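Workshop Tips: Trying Out Grippers Without Losing Your Mind (or Your Cups)

By Albane Renaud
Jun 26, 2025

I have been fitting grippers to arms in the back half of our shop for long enough to have a drawer full of the ones that didn't suit us, and people still write in asking which one to buy. I can't tell you that, I'm afraid! What I can do is pass along the little habits that make a side-by-side trial go more smoothly, most of them learned the slow way on our bin-picking bench here in Skendelow.

Pick your test pieces first

Before you bolt anything on, fill a tote with the things you really need to pick up. Ours has 52 pieces in it, mostly kitchen odds and ends in plastic and rubber, and every gripper gets the same tote. It's tempting to swap in an easier piece when one keeps slipping (I've done it, and then I had to throw out a whole afternoon of notes). Write a number on each piece in paint marker, somewhere the fingers won't touch.

Clamp the bin, and then clamp it again

A bin that creeps a quarter inch will make a good gripper look clumsy. A plain bar clamp on a corner does very nicely, as long as you keep the handle on the outside, well away from the arm's path. Give the bin a good shove with your palm before each run. If it moves at all, tighten up and re-teach your corner points before you go on.

Leave the hoses more slack than you think

When my friend Houshang Mazandarani came by to help with the Mernetti two-finger and the Tully suction head, he spent his first hour just turning the wrist by hand and watching the cables. Good man. You want a generous loop around the wrist, so that nothing pulls tight when the tool turns, and you want it tied back on the forearm so it can't drop down among the fingers. Go slowly through the full turn in both directions, and do it with the tool low in a corner too, where things get crowded.

The corners are where I'd spend most of your time, to be frank. Any gripper looks clever in the middle of a flat floor. Put a cup right down where the sloped wall meets the bottom and you'll soon find out how much room the finger needs beside it.

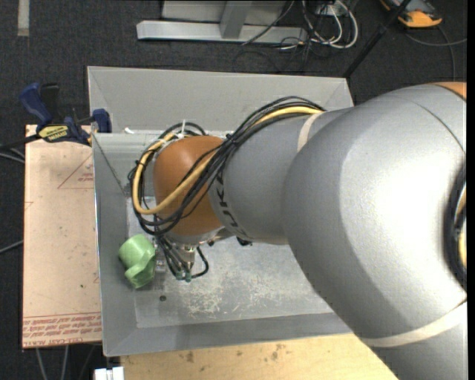
Keep score the boring way

I use a clipboard. Each gripper gets 94 tries, and each try gets a check, a dash for a slip, or an X for a miss, with a word or two next to anything odd. The Mernetti did beautifully on rims and handles and poorly on anything lying flat. The Tully was just the other way around, and it sulked whenever a piece had dust on it, so keep a damp rag handy and wipe everything down between rounds.

Change one thing at a time

New fingers, new speed and a new camera setting all on the same morning will leave you none the wiser. We have a Hisdale camera that we like very much, and I leave its settings alone from the first gripper to the last, even when I'm itching to fiddle with the exposure.

A few small things

Lay a scrap board next to the bin for setting down tools, and you won't be hunting for the hex key.
Stop the arm fully and lock it out before your hands go in. Every time, please, even for a quick nudge.
Label both ends of every air hose. Masking tape is fine.
Allow almost 18 minutes for a tool change, more if the fittings are stiff.

I'm hoping to try a soft three-finger model in August and will add my notes to this page once it's been through the tote.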